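Home | Kitchen | Storage | Floor Care | Guides | Contact

Stalten Felt Drawer Liner, 400 cm roll

We love this liner! It's the thing we end up recommending to almost everyone who writes in about noisy kitchen drawers, and after a long wait the full-length roll is back in the shop as of 6/28/26. If you've only ever used the thin, rubbery mesh kind (the stuff that bunches up under the silverware tray and leaves a waffle print on everything), the difference is going to surprise you.

The Stalten is a dense wool-blend felt with a tacky backing that grips without glue. You cut it with regular scissors, press it down from the back corner forward, and it stays put. Want to move it? Peel it up and lay it again. Neema Kombo, who tests most of our storage range, has had the same piece under her cast iron for 2 years and it still lies flat, even along the front edge where the pans go in and out every day.

The roll is 40 cm wide, so it covers a lot of drawers in one strip. For wider drawers, butt two strips together with the cut edges in the middle and the factory edges against the sides. The seam pretty much disappears once it's been pressed for a day or so. Deep pot drawers can take a second layer, which is lovely with heavy lids. 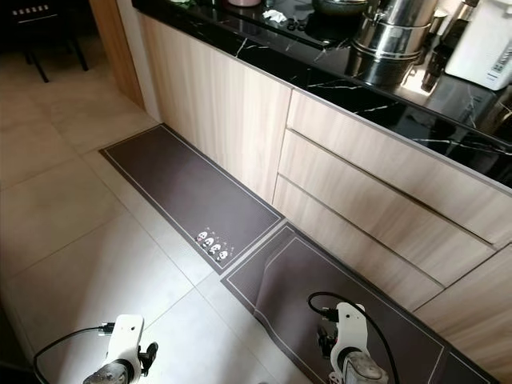 Drawer fronts in a light oak tone, with large square tile alongside.

Color is the fun part. Helesley is a soft oatmeal and our pick for pale wood kitchens. Temba is a dark, slightly greenish gray that hides coffee grounds and crumbs really well, and Kalo is a rusty orange that we weren't sure about until Yu-ting Au put it in her spice drawer and we all wanted one! The color goes all the way through, so cut edges look as good as the top.

Cleaning is easy. Vacuum it with the brush head, or lift it out and rinse it in cool water, then dry it flat, backing side up. The grip comes back once it's dry. Please don't put it in the dryer, and keep it out of the drawer under your oven, where the heat softens the backing.

Width: 40 cm
Length: 400 cm
Thickness: 4 mm
Material: wool-blend felt, peelable grip backing
Colors: Helesley, Temba, Kalo
Care: vacuum or cool rinse, dry flat

Measure the inside of the drawer, front to back and side to side, and take 2 mm off each number before you cut. Older drawers are often a bit out of square, so a paper template is worth the extra five minutes. Kalo will be short until the next delivery in August, but the other two are ready to ship.

Related items
Stalten Felt Shelf Liner
Stalten Silverware Tray, Adjustable
Felt Pan Protectors, Set of 4
Soft Bumper Dots for Drawers
Spice Drawer Insert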